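The new arrangement at work

Week three of being replaced by a robot, and so far I've mostly been asked to teach it things.

Kovell, where I've been testing control panels for longer than I'd like to type out, has decided that the boring parts of the bench should be automated. I had assumed I was one of the boring parts. Instead I got a new job title with "demonstration" in it and the same chair. The plan calls for 3,000 demonstrations, and after 2 days I had 108. 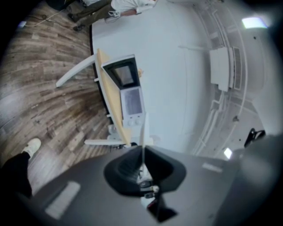

Another morning at the white desk, knobs and all.

The odd bit is having to notice your own hands. Esperanza Mateos has turned knobs by feel for years, and now she stops halfway to ask herself which way she was going. Serena Bianchini says she caught herself opening the fridge at demonstration speed.

Management promises we'll all move on to "higher-value tasks." I asked for a list. They're working on the list, by hand.

Meanwhile the lunch hour has gotten longer, the chatting has gotten shorter (it's hard to gossip while concentrating on your grip), and my wrist has opinions. More in May, if I'm still on the payroll.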